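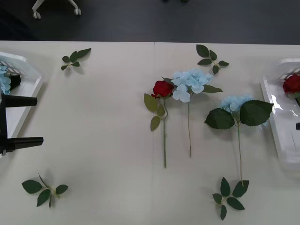 ## Sorting the flowers

Got to the long white table after breakfast and stayed with it most of the morning. The job was the artificial stems, the red roses and the blue hydrangeas, which have been mixed together since January. Everything I own for the stall had ended up in the same carton from Furier, and I was tired of digging for one rose and pulling up half a dozen leaves with it.

I used the white plastic baskets. They are light and easy to wipe out, and the slots in the sides mean I can see the color without tipping them over. The trouble is they are short and the stems are long. If I stand the stems up they lean out and catch on my sleeve. If I lay them in, the blooms press against the side. I went with laying them in and will see how the petals look next week.

The hydrangeas are the awkward ones. The heads spread and sit on top of whatever is next to them, so a rose beside one gets half covered. The roses behave better. Their stalks have some bend in them and I don't try to straighten that anymore. I broke one doing it last year.

Checked the Buvum invoice while I was at it. It says 34 roses and 12 hydrangeas, total 357. I had written 375 in the book, so that explains why the January page never came out right. Fixed it in pen.

Lunch was soup and the end of the bread. Swept the dark floor afterward and moved the rolling chair back, which I do every time and it always drifts out again.
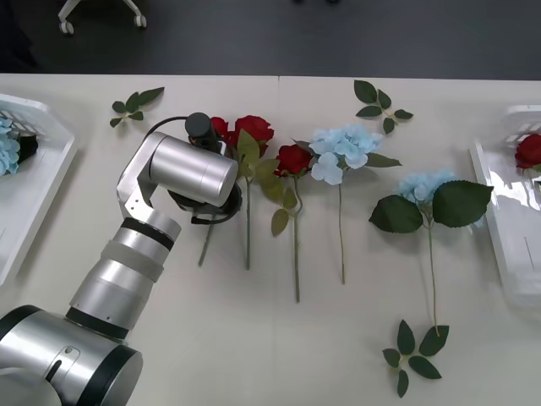

Furuddale, 31 May 2025

Second half, written in the evening. Laid flat on the table, blooms to the back and stems to the front, is the best way to look the flowers over. Side by side like that, the differences show. The blue is not the same from one hydrangea to the next. One head is smaller and paler, with two broad dark leaves spread over part of it, and I think I will use that kind low in an arrangement where the leaves can cover the rim of the pot. The rose leaves are a much lighter green, with a serrated edge, and next to the dark ones they look like they came from a different maker. Maybe they did.

Thongdee wants the table pieces by the end of next week. Roses in the middle, hydrangeas outside, no ribbon. I still need foam and a roll of green tape. Quit when my back started to hurt. Windows open tonight, warm out.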